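About Skondaswood Computers

Hello, I'm Jairo Agudelo, and Skondaswood is my shop. I mend, sell and fuss over second-hand computers, mostly for small offices and for people who'd like the one they've got to last a bit longer.

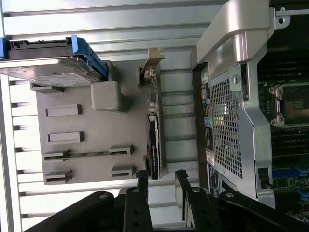
How I ended up doing this

I used to work in the office of a furniture importer called Benavides, on the stock side, and I was the person everyone shouted for when the printer sulked. I had no training at all, I just didn't mind crawling under desks. After a while I was spending more of the day under desks than at my own, and my manager (a very patient woman) suggested I might like to be paid for it somewhere else. She was right! I did a college course in the evenings, bought a job lot of tired office machines from a firm that was moving out, and sold them one by one from my spare room.

That was 13 years ago. The spare room became a garage, the garage became a unit, and the unit is where you'll find me now, up the ramp behind the tile place. The name comes from the lane I grew up on. People ask whether we sell timber at least once a week, and I've started keeping the number of a good timber yard by the phone.

What we do

Most of the work is repairs and tidy-ups. Slow laptops, noisy fans, a desktop that won't wake up on a Monday, that sort of thing. We also look after the computers for a handful of local businesses, who pay a small amount each month so they can ring and moan at us whenever they like. I enjoy those calls more than I probably should.

Then there's the second-hand side. We buy machines from offices that are closing or upgrading, wipe them, clean them, replace whatever's worn and put them on the shelf with a plain card saying what was done. Every one has a 100 day guarantee. If it goes wrong in that time, bring it back and I'll fix it or swap it, and you won't have to fill in a form.

I don't do phones. I tried for one winter and my eyes aren't up to it.

Who's here

There are 7 of us now, which still surprises me when I'm making the tea. Some are on the benches, some go out to customers, and one very organised person does the bookings and stops me promising things for the same afternoon. Two of the team came to us straight from school and learned on the job — I like doing it that way, and we usually take on someone new in March if there's enough work to keep them busy.

Prices and so on

Having a look is free. I'll ring you with a price before anything gets opened up or ordered, and if it isn't worth mending I'll say so. Old machines can be left with us for recycling whether you bought them here or not.

You don't need to book for a quick question, but mornings are calmer. Parking is at the front, and the dog is friendly.

Last updated: October 29, 2025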